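**Laminate floor lifting at the kitchen doorway – redo the whole room?**

posted by rurnon_kitchen, December 30, 2023

Click-together laminate, put down in October by me and my brother in law. Kitchen and hall, one run, no break at the doorway. Now theres a hump right where the two rooms meet and it bounces when you step on it. Rest of the floor is fine. Do I have to pull it all up?? Really dont want to, the cabinets toe kicks are already nailed on.

Other info: concrete slab, thin foam underlayment, boards go the long way down the hall. Dishwasher has not leaked, checked twice.

**Valentin Perrin**

Almost never the whole room. A hump at a doorway on a floor that long is usually the boards having no place to go. They grow a bit, hit the wall or the door frame, and push up at the narrowest spot.

Pull the baseboard on both sides of the door first. If boards are tight to the drywall, there's your problem. Mark a line, trim with an oscillating tool, vacuum the dust out of the gap. Then look at the door casings – people forget to undercut those and the board jams against the wood.

After that leave it alone for a few days. Walk on it, dont stack weight on it. Mine took up to 19 days to lie flat, in an old place on Moulin street with bad heat. 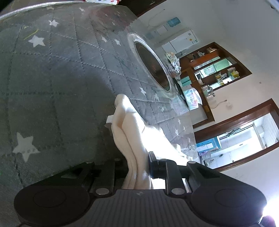

Can I put the baseboard back on while I wait?

Leave it off until the hump is gone, then nail it to the wall and never down into the floor.

If it still bounces after all that, cut the run at the doorway and put in a T-molding. You want it centered under the closed door. Cut slow, tape the line so the top layer doesnt chip. The track gets glued or screwed to the slab, not to the boards.

**vulavness_dad**

had the same thing. was the stove for me, the feet were pinning the floor on one end and it all pushed toward the hall. slid it out, trimmed the far wall, fine now

**Loltero2000**

Check the slab too. Lay a long straight level across the doorway with the boards up. High spot in teh concrete will bounce no matter how much gap you leave. I ground mine down, horrible dusty job, wear a real mask and hang plastic over both doors. T-molding covered the rest. Keep your spare boards, you will probly chip one.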